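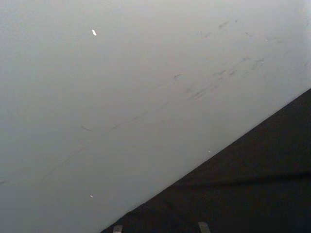
Where the wall meets the cloth. You can see the flecks if you look.

Clidis Community Help > Walls, floors and surfaces

Scuffs on matt grey wall behind hobby table, and which cloth to keep?

Posted by teatraymoth
Viewed 1,767 times

Hello all, long-time reader, first time I've plucked up the courage to post! I've got a table pushed right up against a wall painted in Bronberg matt, a sort of pale grey with a hint of blue in it. I use it for sorting and touching up very small figures (mostly Jitpraphai ones, if anyone else has the bug) and over the months the wall has picked up all sorts. Smudges, scuffs, tiny pale specks that might be paint or might be filler, I haven't a clue. I went at one patch with a damp sponge on Wednesday and I'm now worried I've made a shiny bit.

My other problem is the cloth. I bought a black one so I could find the little things when I drop them, and for that it's been brilliant, but it shows every crease and it doesn't want to lie flat. 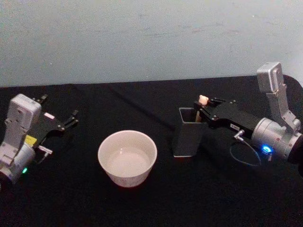 I've tried to be sensible with my pots this time, as I've lost more pieces than I'd like to admit by putting them down "just for a second". Anything I'm working on goes in a bowl and anything waiting goes in a tub, that's the plan anyway. The white bowl jumps out at you against the black, but the dark grey container is much harder to spot from the other side of the room, and I'm wondering if I should swap it for something paler. The figures are so tiny that I don't fancy fishing about in a dark box for them. Does anyone use dark tubs and get on with them?

So really it's three things. How do I clean a matt wall without polishing it, is there a trick to getting a black cloth flat, and should the dark tub go? I'd rather not repaint if I can help it. I've still got a bit of the Bronberg in the shed but it's been through a winter out there and I don't trust it. 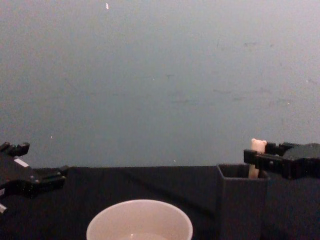
3 answers

Posted by hobnob_and_a_half

Ooh, I had the same wall problem in my box room (different colour, same misery). Please put the sponge down! Matt paint burnishes if you rub it, and then you get a shiny patch that only shows when the light comes from the side, and once you've seen it you can't stop seeing it.

What worked for me was dusting the whole wall first with a dry microfibre cloth, top to bottom, hardly any pressure. A lot of the smudgy stuff just came off. Then I put one small drop of washing-up liquid in 500 ml of lukewarm water, wrung the cloth out till it was nearly dry, and dabbed. Dab, wait, dab. Don't scrub, and do a test bit low down behind the table first. Go over it with plain water afterwards and leave it overnight before you decide whether it's clean, as damp matt paint always looks patchy.

The long streaky scuffs halfway up might be from something catching the wall, and those can be stubborn. A clean white rubber (the school kind) lifts some of them if you're gentle. As for the pale specks, try a fingernail. If they flick off they're dried paint or dust. If they don't, you may be looking at a chip with the plaster showing through, and then it's a dot of paint on a cocktail stick.

Oh, and pull the table out from the wall a bit! I moved mine 18 cm and the marks more or less stopped. I did start losing things down the back instead, so let the cloth hang down behind if there's enough of it.

Posted by northroomnell

Can't help with the wall but I can with the cloth. Iron it inside out on low, slightly damp, then roll it round a cardboard tube instead of folding it. My diagonal creases all came from folding it up corner to corner like a picnic blanket. If it still won't behave, use tablecloth clips along the front edge, the springy ones. I got mine from the Hevosetti market stall and they've never pinged off.

If it's a heavy or fuzzy sort of fabric don't put the iron straight on it, you'll flatten the surface and get shiny marks there too. Hang it in the bathroom while you have a shower.

And yes to a paler tub. Or keep the one you've got and drop a circle of white felt in the bottom, which is what I did, and it stops things rattling as well. I keep 27 little heads in mine and can find any of them.

Posted by gravyboat77

just paint it. one coat, done by teatime. give the old tin a good stir and if it smells off or has bits in it bin it and get a tester pot

Reply from teatraymoth

Thank you all so much! Felt is cut and in the tub already. Rubber had a go at one scuff and most of it came away. Will do the dabbing at the weekend when I can move the table, and I'll sniff the tin while I'm in the shed.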